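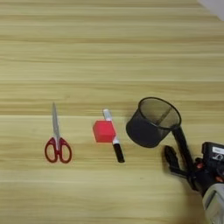 I bought the Mineck mesh pen cup because the old one, a mug with no handle, had started to leak pencil shavings through a crack I could never find. Mineck sells a whole line of black wire-mesh things for the desk: trays, letter racks, a wastebasket that would fit one banana peel. I got the cup and stopped there, which I consider a sign of maturity.

I've had it since January, so this is a review of a pen cup after long-term use. Somebody has to be reading these. The listing has 57 reviews, and I read every one before ordering, including the person who gave it one star for being round.

The good part first. It's light, it's black, it goes with anything, and dust doesn't show on it until there's enough to be embarrassing. You can see through the mesh well enough to know whether the thing you want is in there, and that has saved me from dumping it out maybe half the times I would have. The rim is smooth all the way around. My sister-in-law's cup, from Grultberg, has a spot on the rim that will take the skin off a knuckle, and she defends it like a family member.

Now the trouble. The cup is light, as I said, and scissors are not. Mine have red plastic handles and a sharp point, and I was raised to store them point down, which puts the handles up top where all the weight does its worst. With the scissors in alone, the cup goes over if you look at it with any conviction. It needs ballast. A dozen pens spread evenly will do it, but I don't own a dozen pens that work. I have one marker I trust, white barrel, black at one end, and it isn't heavy enough to balance anything.

So the scissors mostly live flat on the table now, and the marker lies wherever it was last put down. The cup spends a fair amount of time on its side. A round cup on its side will roll, and a marker will roll too, so I park the marker against a little red block that came into the house with some child's birthday and never left. The block has outperformed everything else on this table. It has never tipped over, and I paid nothing for it.

Mesh has one more habit you should know about. Fine-point pens dropped in hard can catch their tips in the holes near the bottom, and then you lift the pen and the cup comes along for the ride. It's only happened to me with the cheap ones from a Pomemero pack of 50, and those deserve it.

For comparison, I also tried a Suominen cup for a few weeks, solid steel with a felt bottom. It holds scissors all day and wouldn't move in an earthquake. It also hides everything you put in it, and I lost a good eraser in there until spring. It went to the workbench in the garage, where it holds screwdrivers and seems happier.

Would I buy the Mineck again? Yes, grudgingly. For pens and pencils it's fine. If you plan to keep scissors in it, put a handful of gravel or old keys in the bottom first - inside a sock or something, or you'll hear it every time you reach for a pencil.

3 stars. I'd go to four if they made the base heavier.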